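October, notebook, shelf cell. Equipment plan for the rest of the year

Started at 8:40 with the price lists, because the purchasing form must go out before Sunday and I have only half of it filled in. I write the reasoning down here so that whoever opens the order in spring can see why we asked for these things and left out the others.

What we have to spend: 1,000 dollars from the small equipment line. Everything above this goes through the yearly request and we will not see it before summer. The money for the arm itself (service, the new cable set) is on a different line and I do not touch it here.

The wish list as it stood on the whiteboard:

- second fixed camera for the shelf
- finger pads, spare set
- lights, or at least a diffuser
- spare bins
- a better table for the packing side
- labels and label printer

The table I crossed out first. It is too expensive for this line, and the old one is ugly but stable.

Cameras. Plonska offers the small fixed model for 279 with the bracket included. Prament has a similar one which is cheaper on paper, but the bracket and the long cable are sold separately and then it comes out more expensive. Also Prament wrote that delivery is 9 weeks, and for Plonska it is "in stock". I asked them to confirm in writing, no answer yet at the time of this note. I would like two cameras, one for each end of the shelf. Two make 558, so 442 is left for all the rest. One camera leaves 721, and then lights and pads fit easily. I go back and forth on this the whole morning.
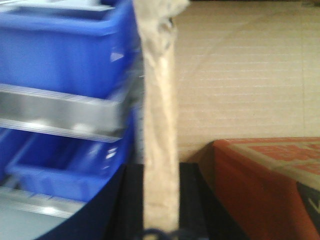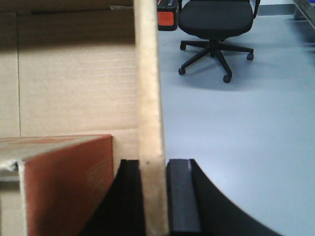
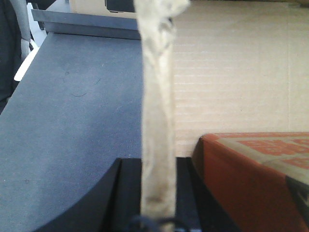
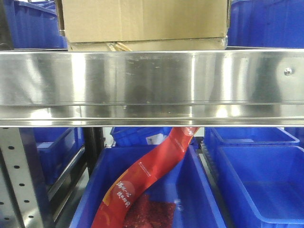

The decision between one and two cameras depends on what we expect from the wrist view. For long pieces I expect not much. In the first three the beige piece between the fingers runs up the middle of the view, and in each of them it takes away a band exactly where I would like to look. A better wrist camera would not help with this, it would only show the same band sharper. A fixed one sees the shelf without it. In the last one I can follow the whole front of the steel shelf edge, and in the lower level I can see into the big center tote with the red package lying in it. So I prefer to put the money on the fixed side and leave the wrist camera as it is for one more year. If the bracket from Plonska can be clamped to the perforated upright at the left, we also save the cost of a stand. I have to measure the holes, they are oval and the bracket drawing shows round ones.

Lights. The same steel edge is a problem for every bright lamp we put near it. It gives vertical bands of highlight, and the metal rails under the bins do something similar in the first close view. My first idea was two stronger lamps, now I think this would be money spent to make it worse. A diffuser sheet over the existing lamp is much cheaper. Ajayi sells it by the meter and cuts to length. I put it on the list as one line, "diffuser, 1 m, with clips", and removed the lamps.

Finger pads. Ajayi again, they have the soft ones in a pack of 5. We need them in pairs, so one pad from a pack is always left over, which annoyed me for longer than it should. One pack is enough until summer if we turn the pads around when one side is worn. Please write the date on the bag when you open it.

Spare bins. I am not convinced. They were added to the whiteboard because somebody was afraid that a bin will crack when the arm pushes against the rim. I looked in the log and did not find any entry about a cracked bin. If there was one, it was not written down, so please write it down. Bins from the same series can be ordered at any moment, so I move them to "when needed" and do not reserve anything.

Label printer. Lirura (the upstairs project) has one and uses it maybe twice in a month. I will ask if we can buy only the tape and borrow the machine. The labels should be larger than now: on the small bin at the back of the lower level there is a white label, and from the fixed view I can see that it has marks on it, but I cannot read them. Larger label, thicker letters, glued flat. This costs almost nothing and I should have done it before asking for cameras.

State of the order at lunch:

1. Fixed camera, Plonska, 2 pieces at 279 = 558
2. Diffuser, Ajayi, 1 m with clips
3. Finger pads, Ajayi, one pack of 5
4. Label tape, wide, if Lirura agrees
5. Reserve: whatever remains from the 442

I do not write the prices of items 2 to 4 yet because the Ajayi list I have is from last year, and I asked for the new one. If they went up so much that the sum does not fit, the tape goes out first, then the pads. The second camera stays in unless Plonska changes the price.

One more point about cables. Both cameras would go to the same computer, and the free ports on the front are already taken by the keyboard and the emergency stop box. I did not check the back side. If there is no port we need a card, and the card is not in this plan. Check before sending the form!

Afternoon, 15:20. Checked the back side of the computer, two ports are free, so no card. Oval holes on the upright: measured, and the Plonska screw goes through with a large washer under it. Washers are in the drawer. Still waiting for the written confirmation of the stock and for the new list from Ajayi.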